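# Coiling a charging cable so it stays coiled

I used to shove every lead in the drawer and hope. Then Zarmeena Jafri showed me this, and I love it!

1. Unplug the lead at both ends.
2. Lay it out on a table and let the kinks relax.
3. Start at the plug end and make loops as wide as your hand, rolling the cable slightly between finger and thumb each time.
4. Leave a short tail, wrap it round the middle 2 times and tuck it in.
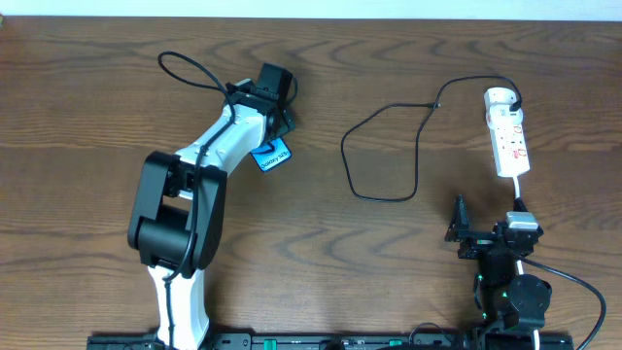
Loose loops are fine while a lead is in use, so don't fuss over those. The black one on my table just wanders across to the white power strip, and I only coil it properly for the drawer (or for trips to Nokthorpe).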